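Folding by hand vs by joystick, round three

tinpot_ferry
Wed 3 January
I've done 51 folds on the Hoarau joystick rig and I'd like those evenings back. Moved to the hand-held grippers, one in each hand, dark shirt on a bamboo mat.
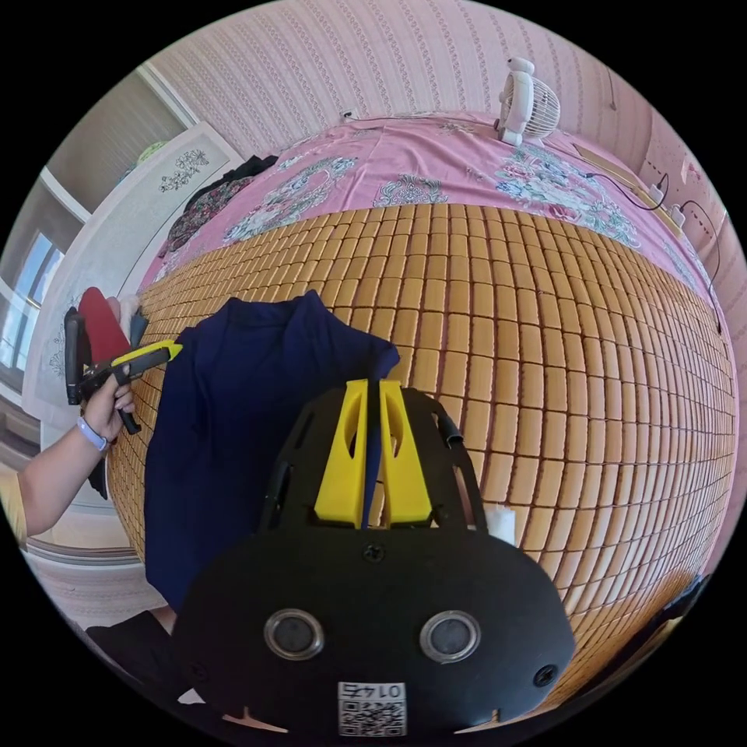
Navy shirt, before my patience went.

Same shirt takes me around 9 minutes by remote. With the grippers I can at least tell where my hands are.

mossgate
Disagree. The joystick only lets you do what the arm can do. With hand-helds you twist your wrist like a pastry chef and then wonder why the arm sulks.

tinpot_ferry
Fair, I do twist.

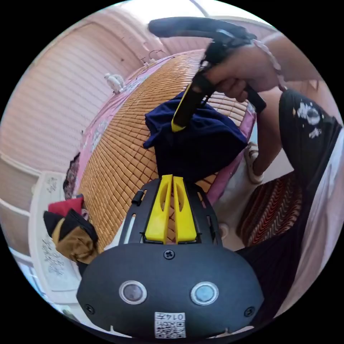
Wrist angle is my main worry too, and the Jiller notes are no help beyond "move naturally". I do not fold naturally. Look at the navy cloth held up off the bed by its top, all crumpled: from there I could go in at nearly any angle, and the arm can't. My plan is to pick one approach and stick to it for every take.

mossgate
Sounds like a joystick with extra steps.

quillback8
You're both wrong, slow down and either works. Fernance threw out 5 of my takes for speed.

tinpot_ferry
I'm slow already, ask my knees. What I haven't settled is whether to keep the fumbles in.
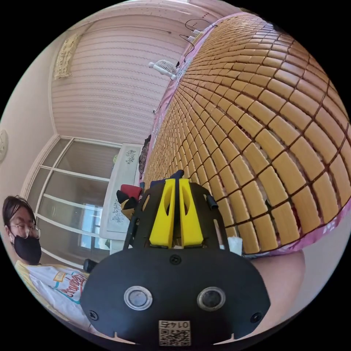 If I bin them all, the arm only ever learns from tidy folds and has no clue when a sleeve slips. If I keep them, it learns to fumble, and I can do that myself for free.

mossgate
Keep the ones you recover from. Bin the swearing.

quillback8
Bin the lot. Brellon's loader chokes on long takes anyway.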